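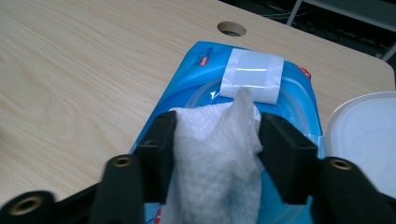 Wet wipes on the table, next to the cable hole

Getting over nerves before singing lead for the first time?

Posted by Nhi Cù, 30 December 2022

Hi all, I've been doing backing vocals in a covers band called Jundance since November, and up to now I've been very happy at the side with my tambourine. Our singer is moving away and the others have asked me to take over the lead. I said yes before I'd thought about it and now I feel sick every time I pick up the set list!

I can sing the songs fine at home. I did the whole first half in my kitchen yesterday and my sister said it was good (she doesn't say that lightly). But at rehearsal, as soon as the intro starts, my throat goes tight, my hands get clammy and I come in either early or flat. We've got a gig at a pub called the Likgate, which isn't big but it'll be full of people who know the old singer and like her a lot.

Has anyone made this jump? Do you get used to it or do I need to do something about it? I'd also like to know what people do about forgetting words. I've got a music stand but our drummer thinks it looks bad.

Ingrid Oyelaran

Oh I feel for you, I went through this with a wedding band years ago and I still remember my first night out front, mostly the bit where I sang the second verse twice. The guitarist grinned at me and we carried on, and when I asked my mum afterwards she hadn't noticed a thing.

What helped me was changing the keys. If you're singing songs that were set for somebody else's voice you're going to be straining on the high bits, and that feels exactly like nerves when it might just be the wrong key. Take a few of them down a tone and see. Your band may grumble (ours did, the sax player especially) but they'll get over it.

Second thing — start with a song you could sing half asleep. We used to open with the big showy one and I dreaded it all day. Once we moved it to fourth in the set I was warmed up by then and quite enjoyed it.

For words, I write the first line of each verse on a card and tape it to the floor by the monitor. Once I've got the first line the rest tends to follow. Tell your drummer he's sitting behind a wall of cymbals and doesn't get a vote on music stands.

And do a practice run in front of people who aren't the band. I sang at an open mic to 10 people, including the bar staff, and it was worse than any proper gig I've done since. Everything felt easy after that.
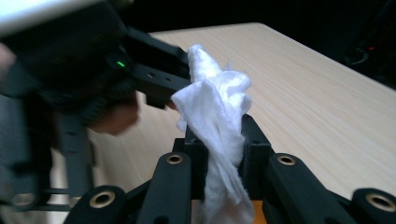

A crumpled white tissue

Krum Bošković

Just get on with it, you'll be fine. Don't drink milk before.

Ákos Borbély

I agree with Ingrid about the keys. I play bass and we've had three singers, and each time we left it far too long before asking whether the songs suited them.

I'd add that you should sort out what you can hear. A lot of coming in flat is simply not hearing yourself over the guitars. Stand in a different spot at rehearsal, or ask everyone to turn down for a song or two, and see whether your tuning improves. Ask someone to count you in as well, or give you a nod, until the entries feel natural. Our singer at Tiltano still gets a nod from me on one song and we've played it for years.

I wouldn't try to copy the old singer's chat between songs either. Say the name of the song and start it. The talking can come later, if you want it to.

Nhi Cù

Thanks so much, all of you. I hadn't even thought about the keys! Two of the ones I always mess up are right at the top of my range, so I'm going to ask the guitarist about dropping them. Card on the floor is a great idea too. Krum, is the milk thing real or were you pulling my leg?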